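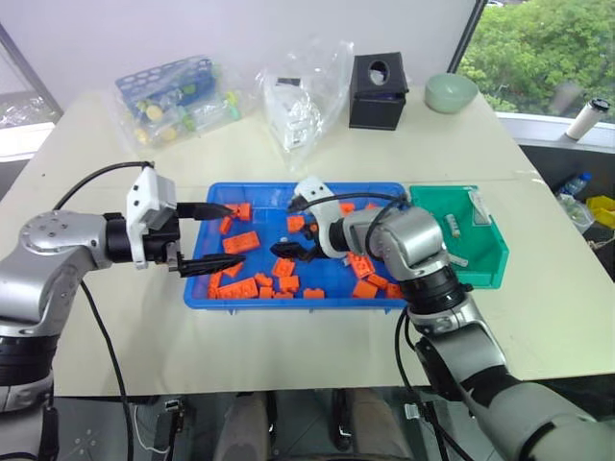 Diary > January > Brick sorting, continued

Orange day

Up before it was light, made coffee, forgot the coffee. I'd promised myself the orange bricks would be finished before lunch and I'm writing this well after supper, so you can guess how that went!

The orange ones live in the blue tray now. I tried the lot of them in a shoebox first and hated it — you can't see the little stud pieces under the big ones, and you end up digging around with your fingers like you're looking for the last good chocolate. The tray is shallow, so everything just sits there looking back at you. Bright orange on blue, too. It cheers up a white table no end, and in this weather I'll take it.

I like the long ones along the front rim. There's a long two-by-four sort that goes at the left end and then the rest pack in next to it, and I could do that part all day. It's the odds and ends behind that wear me down. Small blocks, flat ones, one always tipped over on its side (drives me crazy). Do the flat pieces count as bricks or do they get their own spot? Jaruwan says their own spot. I say we'd need another tray, and trays aren't free. The one I looked at from Rarden was 299 baht, and that was before shipping.

Mayuree called at 11 to ask if we were done yet and could the kids at Chantharasri have them by the end of the month. I said yes. I have no idea why I said yes. There are still the mixed bags under the stairs that Abelardo dropped off, seven of them, and I've only peeked into one. It had a sock in it.

Washed the sock. It's a nice sock.

Had noodles standing up, then tried again with the radio on, and that went a lot better. My back is complaining, though, and I need to raise the table or get a lower chair, whichever is less trouble. Sakda has a stool he keeps offering me and I keep saying no out of pure stubbornness. Tomorrow I'll say yes to the stool.

Also tomorrow: call Genowefa back, buy dish soap, open bag number two.

4 comments
11 shares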